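Kesteo Data Collection Guide
Section 7: Recording Demonstrations for the Basket Task

Document revision 13/05/2023. This section replaces the February draft.

7.1 Purpose

This section describes how operators at the Sosdale site record demonstrations for the basket task with the Kesteo recording software. Read Section 5 (Arm Start-Up) and Section 6 (Camera Check) first. Operators who have not completed the Drinico safety course may observe but may not record.

A full set for this task consists of 600 accepted episodes. Each episode is one complete attempt, from the start tone to the stop tone, stored with the video from every camera and the joint positions of the arm. Episodes that are stopped early are stored separately and do not count toward the set.

7.2 Preparing the Workspace

1. Clear the table of tools, gloves, paper and packaging.
2. Place the wicker basket and the blue ball on the table. Do not substitute a basket or ball of another color within the same set.
3. Open the session in Kesteo and select the task name from the list. Do not type a new task name.
4. Confirm that the fixed view and the wrist view are both live.
5. Choose the starting layout shown on the screen and arrange the items to match it.

Note: The starting layout changes after every 33 episodes. The change is intended, and operators should not correct it.

7.3 Recording Episodes That Move the Basket

1. Bring the gripper to the basket at low speed.
2. Close the gripper on one side of the basket and pause until the grip reading on the screen is steady.
3. Raise the basket in one smooth motion. The braided rim may tilt.
4. Hold the basket clear of the table for the length of the hold tone.
5. Lower the basket until it is fully supported by the table, then open the gripper.
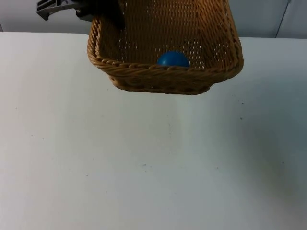 Figure 7-1. Basket held above the table, with the ball inside.

Caution: Do not reach under a raised basket. If the ball falls or the basket slips, press the pause pedal and wait for the arm to stop before touching anything on the table.

A tilted basket is acceptable. A basket dragged along the table is not, and the episode should be marked "Redo" in the review window. Operators are asked to vary their approach between episodes - a learning system trained on a single path will have few examples to draw on when the basket is turned.

7.4 Using the Wrist View

The wrist view is the main guide for the last part of any approach to the ball. At close range the ball may lie partly outside the picture. This is normal, provided that the operator can still judge the gap between the ball and the finger.

1. Stop the arm when the ball enters the wrist view.
2. Line up the gripper using small movements only.
3. Check the gap before lowering the arm any further.

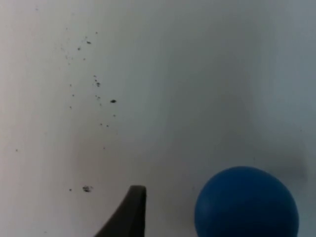 Figure 7-2. Wrist view with the blue ball to the right of the gripper finger.

Note: Specks and crumbs on the table do not spoil an episode. Wipe the surface between layouts with a dry cloth. Do not wipe it during an episode, and do not use spray cleaner near the arm.

7.5 Ending an Episode

1. Release the item and confirm that the fingers are apart.
2. Move the gripper outside the rim of the basket.
3. Hold the arm still until the stop tone sounds.
4. Choose "Accept," "Redo" or "Discard" in the review window.
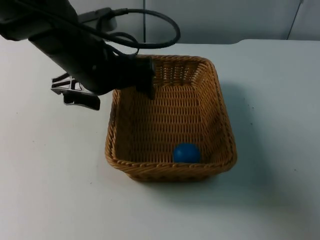
The stop tone follows after 900 milliseconds without arm movement. If it does not sound, press the pedal once and enter code 562 in the notes field so that the Kershaw support desk can find the episode. Do not restart the software until the episode has been saved.

"Discard" is reserved for episodes with missing video or a person's hand in view. An attempt that failed but was recorded properly should be marked "Redo" and kept. These attempts are reviewed separately and may be used in later training.

7.6 Checking the Basket Position

Between episodes, compare the position of the basket in the wrist view with the layout on the screen. The basket may extend past the side of the view. What matters is that its nearest corner can be found and that open table can be seen beside it.

1. If the corner is visible, proceed to the next episode.
2. If the corner is not visible, pause the arm and move the basket by hand.
3. If the basket has been moved by hand, select "Reset" before recording again.
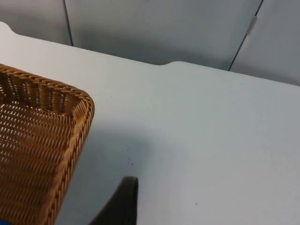
Figure 7-3. Wrist view showing the basket corner at left and the gripper finger beside it.

Caution: Keep the pause pedal engaged whenever hands are over the table.

7.7 Closing the Session

Return the arm to its rest position, select "Close Session" and wait for the upload bar to clear. Record the number of accepted episodes on the station log. Faults with the arm itself are reported under Section 9.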